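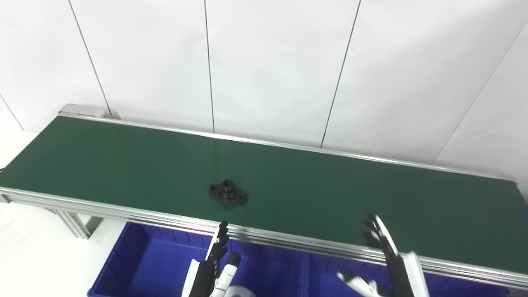 Green belt with one black flanged part, Mirdale sorting room

Workplace Checks > Conveyors
2 min read

Belt conveyor, monthly check
Site: Mirdale. Date: 28 Apr 2019

Belt surface: OK. No cuts or fraying. Wiped down after the check.

Belt tracking: OK. Ran 13 minutes with no drift.

Side rails: OK. Grooves in the near rail hold dust, brush out weekly.

End housing: one screw loose, tightened.

Legs and cross members: OK. Bolts checked by hand.

Emergency stop: OK. Tested twice.

Bins: keep tops clear of the near rail. Move them back before servicing.

Load: flanged parts only, one at a time during testing. Stenar batch of 200 due next, nearly all the same size.

Open item: spare belt not in stock. Order from Pluvach before July.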